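Paying clinics for healthy patients sounds better than it works

26 Jan 2022
By Marek Krajčí

Every few years somebody rediscovers the idea that we should stop paying family doctors for visits and start paying them for results. The latest version comes from Hustitz, where the regional fund wants to tie part of each practice's income to a score. Good control of blood pressure earns points, and so does a low rate of hospital stays. At the end of the year the points become money.

I have read the proposal twice and I still can't find the page where it explains who is going to do the measuring. The fund says practices will report their own figures. The same practices, that is, whose rent depends on them.

We have some idea how this goes. The Gundis scheme ran for 4 years on much the same lines, and by the end its scores were excellent. Patients on the lists had never looked so well on paper. Hospital admissions in the district barely moved. When the auditors went through 742 files from the last year, they found 479 in which a reading had been taken again on the same day, and the second, lower one sent in. I don't call that fraud. A doctor is allowed to let a nervous patient sit down for a bit and try again. But I notice that nobody was asked to try again when the first number was a good one.

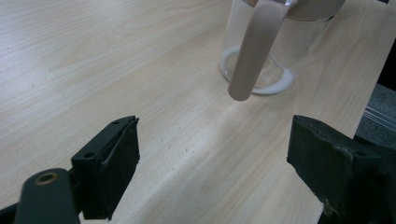 A glass pitcher on a wooden table.

Supporters will say the design has improved since then. The fund has hired Eyvindsson, a consultancy, to adjust the scores for age and income, so that a practice in a poor part of town isn't punished for its patients. Fine. Yet the formula is not in the proposal, and a doctor who asks for it is told it belongs to the firm. I would like to know how a practice is meant to appeal against a sum it isn't allowed to see.

Then there is the question of who gets dropped. In Utel two practices closed their lists to new patients with diabetes within months of a similar bonus coming in. Both said they were full. Perhaps they were, though one of them was still taking on young families.

Paying by the visit has its faults too, and I have complained about them often enough. It rewards the short appointment and the needless follow-up. At least, though, the fund can check whether a visit took place. Before Hustitz swaps one flawed method for another, it should publish the formula, pay for outside checks and say what happens to a practice that turns patients away. The vote was meant to be in January and has already slipped. I'd let it slip further.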